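Storing old postcards: plastic bins or cardboard boxes?
Paper and Ephemera Forum > Care and Storage

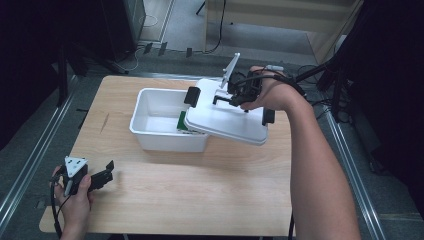 mapledrawer wrote:
I inherited my aunt's postcard collection in the spring and I need to settle on a way to store it. There are some 2,000 cards, mostly town views from the Windale and Ashworth area, plus a good number of holiday greetings. She kept them in shoe boxes on a closet shelf and they are in decent shape, but the shoe boxes are falling apart at the corners and a few have a musty smell. I'm leaning toward white plastic bins like the one in the photo, with a lid that lifts all the way off, and they stack well. My brother-in-law says plastic is the worst thing you can put paper in. The store clerk said it was fine. Neither of them collects anything. The closet is on an inside wall on the second floor, no pipes nearby. We run air conditioning in summer, though not when we're away, and we're usually gone for part of July. What do people here use?

ticketstub44 wrote:
Cardboard, but the right cardboard. You want acid-free, lignin-free boxes made for postcards. Regular shoe boxes turn the edges brown over time. Look at the cards that were touching the sides of the old boxes and you may see a tan line.
Plastic bins seal in moisture. If the paper is even slightly damp when it goes in, it stays damp.

lowerlevel wrote:
I disagree with the blanket advice against plastic. It depends on the plastic. Polypropylene is fine and so is polyethylene. Check the bottom for the recycling number, 5 for the first and 2 or 4 for the second. PVC is the one to stay away from. If it has a strong smell like a new shower curtain, take it back.
I've had railroad timetables in polypropylene bins for a long time and they look the same as when they went in. I would not say the same for the ones I had in cardboard when the water heater let go.

ticketstub44 wrote:
A water heater is a reason to keep paper out of the basement. It isn't much of an argument about boxes.

lowerlevel wrote:
Some of us only have a basement.

mapledrawer wrote:
I checked the edges and there is a tan line on a lot of the greetings, less on the town views. Is there anything to be done about that or do I just leave it?

ticketstub44 wrote:
Leave it. It won't come out and the cleaning does more harm than the line. Get them away from the old boxes and it should slow down a lot.

pinkenvelope wrote:
Whatever box you pick, deal with the musty ones first. Don't mix them in with the good ones. Stand them up loosely in a dry room with a fan going, not pointed at them, and give it a week or so. If there's any fuzz on them or colored spots that smear, that's active mold and you should do it in the garage with a mask on. Brown specks that don't smear are foxing. Foxing is ugly but it won't jump to the next card the way live mold will.
Also, no baking soda in with the cards. I've seen that suggested and it gets into everything.

mapledrawer wrote:
No fuzz. A few brown specks on the backs. The smell is mostly from one shoe box.

oldcountyroad wrote:
Nobody has asked about sleeves yet. Are they sleeved?

mapledrawer wrote:
About a third are in sleeves. The sleeves are old and some have gone yellow and kind of sticky.

oldcountyroad wrote:
Then the sleeves are a bigger problem than the bins. Sticky and yellow usually means vinyl. Take those off before anything else. Go slow with real photo cards, the surface can stick and lift. If one won't come out, slit the sleeve down two sides and open it flat. Don't pull.
Replace with polypropylene or polyester. The thin polypropylene ones are cheap. Prustach makes a postcard size that fits standard cards with a little room, and the slightly larger size works for continental cards. I bought 700 last year and the only complaint I have is that the flaps are a bit short.

ticketstub44 wrote:
Agree on getting the vinyl off.
I wouldn't sleeve everything, though. Common greetings in average condition can stand bare in an acid-free box with dividers. Sleeves add thickness, and you'll end up with a lot more boxes than you expected.

pinkenvelope wrote:
I sleeve all of mine. People handle them, and finger grease shows up years later. If the cards are going to sit in a closet and never come out, sure, skip it.

ratecard wrote:
Coming at this from the selling side. I do a couple of shows a year, including the one in Disthorpe. What buyers mind most is bent corners, and those come from boxes that are half full. Cards slump, the bottom edge curves, and after a few summers they keep that curve. So get a box that fits the cards. A big open bin with cards loose in the bottom is about the worst shape for them, never mind what it's made of.
If you like the bins, put small boxes inside the bin. Then you get the support from the cardboard and the bin keeps dust and drips off. A lid that comes fully off is good for that, you can lift the inner boxes straight up.

lowerlevel wrote:
That's close to what I do. Inner boxes, then the bin. I leave the lid resting on top without snapping it down, so there's a little air.

ticketstub44 wrote:
I can live with that. My objection was to paper going straight into sealed plastic.

ratecard wrote:
Fill the empty space at the end of a row with a folded piece of acid-free board. Not foam. Foam breaks down and leaves crumbs.

mapledrawer wrote:
That makes sense to me. Do I need those little silica packets? And how heavy does a bin full of postcards get? The shelf is just boards on brackets.

oldcountyroad wrote:
Heavy. Paper is always heavier than you think. Buy small bins. If you can't carry it with one arm while you open a door with the other, it's too big. I'd put them on the floor of the closet on a couple of slats before I'd trust an unknown shelf.

lowerlevel wrote:
Silica is fine if you keep up with it. Once it's full of moisture it does nothing. A cheap humidity gauge in the closet will tell you more. Mine sits between 40 and 50 percent most of the year and I don't bother with packets.

pinkenvelope wrote:
Leave the gauge in there while you're gone in July with the AC off. Get one that records the high and low. That's the number you want.

glassnegative wrote:
I'll be the one to say it: for town views, scan them before you do any of this. Front and back. The backs have the postmarks and the messages, and half the local history is there. The Windale views especially, there are people who would like to see those. 600 dpi is plenty.

ratecard wrote:
Scanning 2,000 cards front and back is a winter's work. I'd get them out of the bad sleeves and into decent boxes first and scan as you feel like it.

glassnegative wrote:
You'd be handling them twice that way. You already have each one in your hand when the sleeve comes off.

ratecard wrote:
And the other ones sit in sticky vinyl for months while you scan. I'd still do the sleeves first.

mapledrawer wrote:
I think I'll do the sleeved ones first and not scan yet, then scan the Windale cards when they go into the new boxes. Did your aunts and uncles keep things in any order? Mine had them by town, then by color of the border as far as I can tell. I don't know whether to keep it.

oldcountyroad wrote:
Take a picture of each shoe box as it is before you empty it, and write the town on a slip at the front of each group. After that do what suits you. By town and then by street or building is the usual way.

pinkenvelope wrote:
Pencil on the slips, no pens near the cards. And no rubber bands or paper clips if she used any.

mapledrawer wrote:
There are rubber bands. They're coming off tonight. Going to order 2 of the smaller bins and a set of inner boxes to start and see how far that gets me. I'll look at the number on the bottom before I put anything in.

ticketstub44 wrote:
If a band has dried onto a card, let it crumble off. Don't scrape.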